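Home Care Basics, Unit 2: The Sink and the Drying Rack
Course handout, Litwood Adult Education
Instructor: Domnica Ursu

This unit covers the double sink and the rack that lies across it. Please read it before the practice session. Bring a dish towel and a soft sponge. Steel wool is not used in this course.

An over-the-sink rack sits on the rim and lets water fall into the basin. It saves counter space - useful in a small kitchen - but it needs to be level and it needs to come off for cleaning. 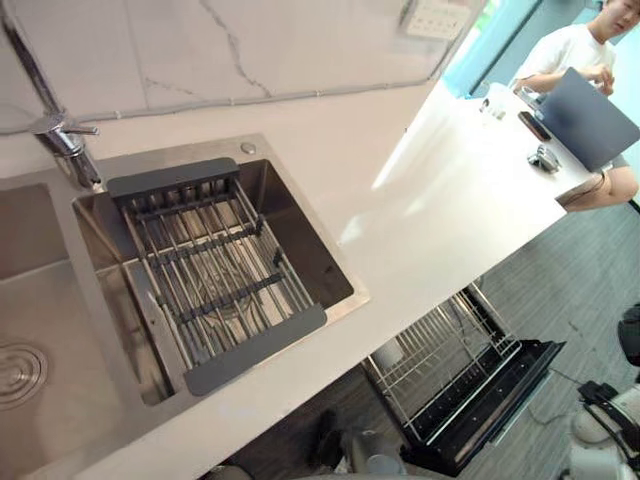
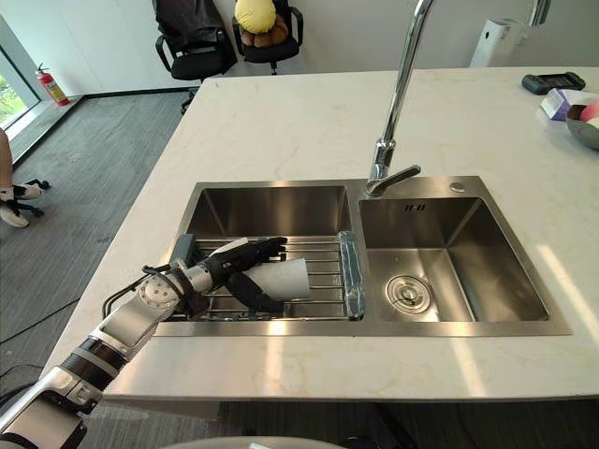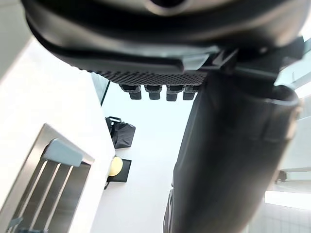
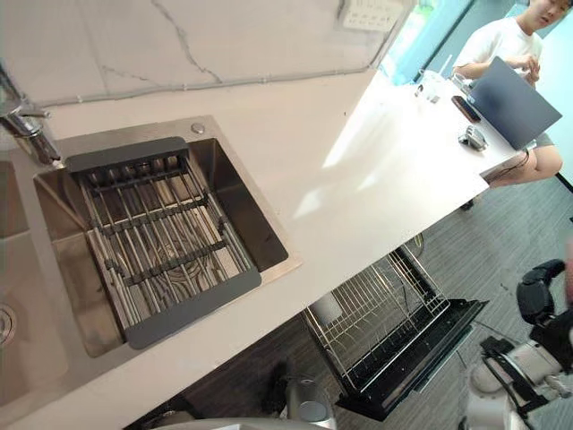
Should the rack stay over the sink all day? Mandagi asked this at the October session and said that at home the rack never gets moved, and that the basin under it is always the dirtiest part of the kitchen. Lift it off once a day, rinse the basin, and put it back when you have dishes to dry.

Setting the rack
Rest both ends on the rim. Press down on each end in turn. If it rocks, move it. Keep one basin open for washing and for emptying pots.

Loading
Plates and bowls go in the middle. Cups go upside down. Do not put heavy pans on a rack that rolls up, as the rods can bow. Knives are dried by hand and put away.

Cleaning
1. Take the rack off and wash the rods with warm water and dish soap.
2. Wipe along the rods, then clean where they meet the end pieces. Soap film collects there.
3. Empty the drain strainer and rinse it.
4. Wipe the basin in the direction of the grain and dry it with the towel.
5. Dry the rim and the base of the faucet. Hard water leaves white spots if these stay wet.

Practice work
Work in groups of 2. One person loads the rack with the dishes on the list, the other checks it, then change places. The list has 34 pieces, so you will need more than one load.

Unit 3 is on countertops and backsplashes.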